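Inicio Cuaderno Turnos Incidencias Archivo

Última actualización: 14 de julio de 2025

Brustora, banco de pruebas de Plemamdale. Entrada sobre la pinza que no quería soltar.

Resumen para quien venga con prisa: la pinza de mano cierra bien, abre cuando le apetece y el registro jura que todo es normal. Llevamos la mañana con esto y el café ya es malo.

Empezó con el error 43 de la controladora Tremix. El manual lo define como «condición no esperada», lo cual nos deja a la par. Al reiniciar desaparece. Vuelve al rato, siempre con la orden de apertura ya enviada y los dedos cerrados. El último salto quedó en la muestra 3.771 del registro: consigna de apertura, posición plana, corriente subiendo tan tranquila. Corté yo a mano. El límite por software estaba en 700 mA y no saltó, y eso es lo que me preocupa de verdad. Una pinza terca es una molestia; un límite decorativo es un parte de seguridad, y ya está abierto.

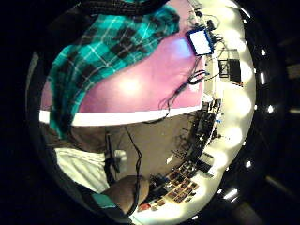
Mesa rosa, con la pantalla y el cableado.

Comprobado hasta ahora: alimentación, bien. Tornillería, bien. Conector Schmieder del codificador, bien si no lo miras mucho. Moviendo el cable con dos dedos conseguí el error 5 veces seguidas, récord de la casa. Cambié el latiguillo por el de repuesto, que resultó tener la misma manía. Sospecho del lado hembra, o de que los compramos en el mismo lote de noviembre.

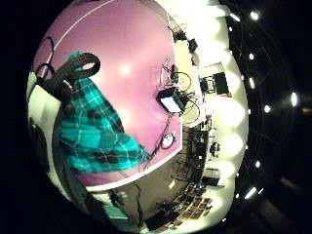 La hipótesis de la tracción va ganando. Si el cable tira del conector al girar la muñeca, la controladora pierde posición, conserva la última lectura buena y sigue empujando contra una apertura que cree a medias. Antes de la próxima tanda hay que recoger el cableado de la mesa: con la maraña negra que rodea la pantalla y esa vuelta grande a su derecha, cualquier enganche nos falsea la prueba. Bridas, por favor, y no cinta.

Pendiente:
- Leer el límite de corriente desde la propia controladora. El panel enseña lo que uno escribió, que no es lo mismo.
- Parada física al alcance de la mano libre. Hasta entonces, nadie mete los dedos.
- Pedir conectores de otro lote.
- Escribir a Tremix preguntando qué condiciones sí esperan.

Este sitio utiliza cookies propias para recordar su sesión. Aceptar Rechazar Configurar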